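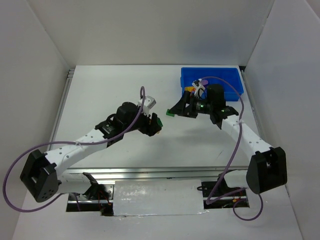
Jarmila Kuruc reckons the cable ties on the forearms want redoing every 1,000 cycles, and I'd go along with that.

jokodden17
Every 1,000? I do mine on a Wednesday and leave it. Bit of slack by the elbow and they're happy! 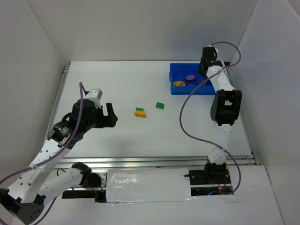

What I do check is the screws on the long links (a small driver, 2 minutes an arm), then I home both and run the sorting job 6 times.

Feng-yi Poon
Sorry, but slack by the elbow is how I snagged one. Tie it closer to the joint.

jokodden17
Too tight and it pulls at the camera plug though. I'm leaving mine.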